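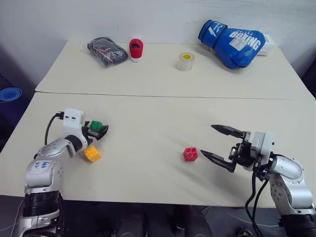

Unit 3. Tolerance and Fit in Interlocking Parts

Course notes, S. Awan. Read before the lab session; bring a caliper.

3.1 Terms
Nominal size is the dimension on the drawing. Tolerance is the total amount a dimension may vary and still pass inspection. Fit describes how two mating parts relate once both tolerances are applied. A clearance fit always leaves a gap. An interference fit always leaves an overlap before assembly. A transition fit may give either, depending on which two parts meet.

Toy building blocks with raised studs are a familiar case of interference. The stud is held by elastic deflection of the wall or tube it presses against. Grip depends on the overlap, the stiffness of the plastic and the friction between surfaces.

3.2 Stack-up
When parts are joined in a row, their errors add. Two methods are used in this course.

Worst case: add all tolerances directly. For 30 parts at plus or minus 0.02 mm each, the row may be off by plus or minus 0.60 mm.

Root sum square: take the square root of the sum of the squared tolerances. The same row gives plus or minus 0.11 mm. This assumes independent errors centered on nominal. A worn mold shifts every part in the same direction and breaks the assumption.

3.3 Shrinkage
Molded plastic shrinks as it cools. The cavity is cut oversize to compensate. Shrinkage is seldom equal along and across the flow, so a square cavity may give a part that is slightly out of square. Gate position and packing pressure both matter.

3.4 Udport data set
The file holds 3,856 width measurements from one mold. Of these, 1,066 were taken after the July tool repair and must be treated as a separate group. Plot each group before computing a mean.

3.5 Problems
Problems 1 to 4 use the Udport file. Problem 5 uses the Henríquez drawing, revision B. State units in every line of work. Round only the final result.

Due Sep 12, 2025, at the start of class.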